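Subject: Re: [chores] Can any of them fold yet?
List: chores-and-machines
Sent: October, 21:14

On the list earlier this week, a member at Grostard wrote:

> We run a small linen hire business and handle 930 pieces on a busy
> day, mostly tablecloths and napkins. A salesman has told us that
> within 3 years a pair of arms will take over the folding table. He
> showed us a film from Clutora of a machine folding a towel, and it
> looked very good. Before I put any money aside I would like to hear
> from people who have tried this sort of thing. Can any of them fold
> yet? And if they can, would they cope with a pile of mixed stuff
> straight out of the basket?

The short answer is yes to the first and no to the second, at least from what I have seen.

I spent part of the summer at the Hitberg workshop, where we were trying out ordinary chores with cloth. A square towel laid flat on a clear table is a fair job for a machine now. It finds two corners, lifts, brings them over and puts them down. If the towel is always the same size and always starts flat, you can leave it going for a good while.

The trouble starts when the cloth is in a heap. A person picks it up, gives it a shake, and has found an edge before thinking about it. The machine has to work out from a lot of ridges and creases which part is an edge and which is only a fold. It often takes hold of the middle. Then it lifts, and the heap is a different heap, and it has to begin again. We timed one run of napkins at 4 minutes for a single piece. I would expect your people to do that in a few seconds.

Shiny cloth was worse than cotton for us. It slides, and the light on it changes as it moves. Soft fingertips helped with the grip, but two thin layers together still tended to come up as one. I have no good answer to that.

As for the film, ask Clutora three things. Was it played at normal speed? How many tries did it take? Did somebody lay the towel out first? I asked the same of Goossens about their own machine and got a straight reply, which was that it had managed 37 pieces in a row before it needed help, all of them laid out by hand. For a hospital with one size of towel that might be worth having. For mixed hire linen I would not buy yet.

If you do want to spend something, look at the jobs either side of the folding. Counting, stacking and moving full trolleys are further along than anything that has to deal with loose cloth. I would also keep a note of which pieces take your staff longest, so you have your own figures when the salesman comes back.

I have put a picture below for anyone who has not seen the sort of starting point I mean. I would be glad to hear from others on the list who have had better luck with heaps.

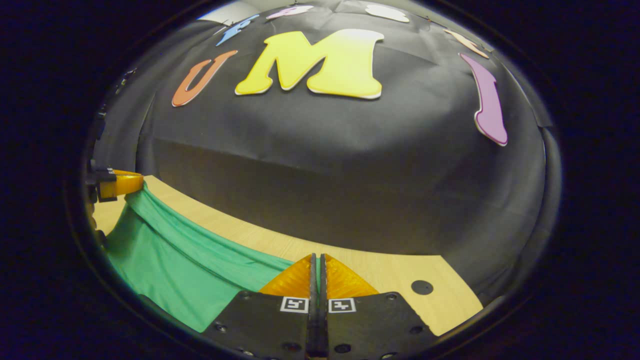 Green cloth bunched up on the table, with the gripper at its edge.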